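Workshop notebook – Economou airframe, left wing

Picked the job up again after the break. The spar repair from last time has cured and the clamps are off. Scarf joint looks even along both faces, with one small glue void near the tip end that I will fill before varnish. Tapped along the cap strips with a coin and heard nothing dull.

The rear aileron bracket is still a problem. The bolt holes are slightly oval and the bushings from Takis are too loose in them. I can ream to the next size up, but the drawing gives an edge distance that would then be right on the limit. Left it alone for today. Whoever is next at the bench, please don't ream them until we hear back on the drawing.

Ribs 1 to 6 are cleaned and sanded. Rib 4 had an old repair under the fabric that isn't in the logbook. It is neat work and I would keep it, but it has to be written up. The logbook shows 1,601 hours on the airframe at the last entry and then nothing until the flying business was sold, so there may be other things that were never recorded.

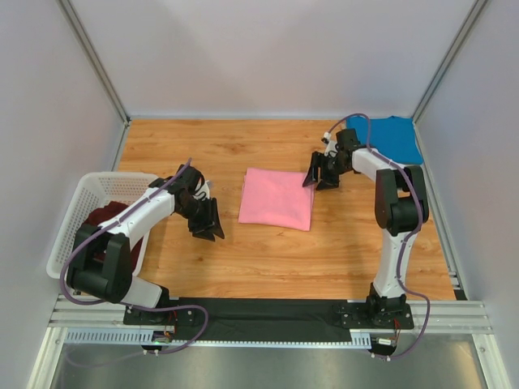

Todcombe, August

Drove over to look at the spare wing in the Troltley hangar. It came from the same pleasure-flight outfit and was stored flat on trestles under a tarp. Fabric is no good, which we expected. The wood under it is better than ours in places. I opened two inspection holes near the root and the varnish inside is dull but unbroken. No smell of mold.

The drag wires are rusty at the ends and should be replaced as a set. Fittings at the root have their cadmium mostly intact. I took the part numbers down on the back of the parts sheet, and they match ours except for the lower strut fitting, which has a later suffix. Need to find out if the later one can be used with our strut.

They want 400 for the wing as it lies, collected. I said I would answer by Wednesday. My own view is that we should take it for the fittings and the aileron alone – the bracket on it has round holes and would settle the bushing question without any reaming.

Transport: it won't go on the short trailer. The long one needs a new tail light lens and the left tire holds air for a day at best.

To do:
Fill void at tip, left spar
Write up rib 4 repair
Ask about strut fitting suffix
Order drag wires, full set
Tire and lens for long trailer
More rib-stitching cord, we are down to the last 100 feet

Stopped at 5:30. Glue pot is washed, heater in the dope room is off at the wall.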